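Home | Current Issue | Archive | Submit | About

4. Does the checklist explain the drop in wound infections?

The claim most often repeated from the Grumdale program is that a one-page ward checklist cut wound infections after bowel surgery. Hauksdóttir and Dalsgaard made the case first, and later reviews have passed it along with little added. We went back to the ward records and are less sure.

The first trouble is the baseline. Infections were compared with a single winter in which the hospital had moved two wards into one building and was short of night nurses. Any year set beside that winter would look good. When we used the three years before the move as the baseline, most of the gap closed. What remained was small enough that a change in how wounds were coded could account for it, and the coding did change, in November of the first checklist year.

The second trouble is follow-up. Of the 562 patients on the list, 221 had no recorded wound check after going home. The original authors treated a missing check as a healthy wound. That is a generous reading. Patients who live far from a hospital tend to see their own doctor when a wound goes bad, and the letters from those doctors were kept in a separate file at Skov that no one on the project seems to have opened. We read 300 of the letters. Several described redness or drainage that would have met the project's own definition of infection.

The third trouble is that nursing was not the only thing that changed. In the same period the hospital switched antibiotics, shortened the fasting rule, and sent more bowel cases to keyhole surgery, part of it with wristed instruments of the general type in Figure 1. Smaller cuts are a plausible reason for fewer wound problems all by themselves. The checklist papers mention the shift in one sentence and do not adjust for it -- a strange choice, given that the surgical logs list the approach for every case.

We do not claim the checklist did nothing. Staff at Gorine, who used the same page without the other changes, told us they liked it and kept using it. Liking a form is weak evidence that it prevents infection, though, and their own rates were flat.

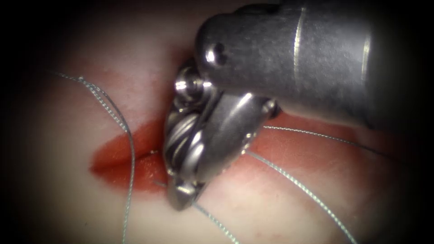 Figure 1. Wristed surgical instrument near a pale pink tissue surface, with the grooved pulleys of the wrist visible at left.

4.1 What a fair test would need

At a minimum, wards should be assigned to the checklist by lot, and open and keyhole cases should be reported apart. Wound checks should be done by someone who does not know which ward the patient came from.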